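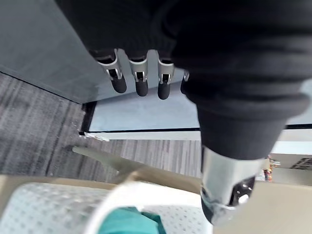

Do you need to know how to draw to enjoy the Samside sketchbook fair?
It helps to own a pencil. Past that, the people at the door will take anyone with six dollars and a coat they don't mind getting charcoal on.

I went in October, got there when it opened at ten, and was still behind a man with a portfolio the size of a barn door. The program promised 233 how-to-draw titles in one hall. Most of them seemed to be about horses.

Callum Crabtree ran the morning demo, "Faces From a Smudge." You rub a thumbprint of color on the page and coax a person out of it. His became a sea captain. Mine became a potato, then a potato with regrets. He was kind and told me to look harder at the ears.

Stollitico had the big corner table and a new line of workbooks with pale shapes already printed on the page. The paper is good and heavy, and it takes an eraser well, which I tested more than I'd planned to. Dawber was across the aisle selling brush pens, and I bought 2 of the gray ones.

After lunch Jasmina Halilović talked about hands — why they go wrong, mostly — and had the room draw our own left hand without looking down. Lefties were told to swap.

Parking is behind the Plindley building. Bring quarters, the machine doesn't like cards.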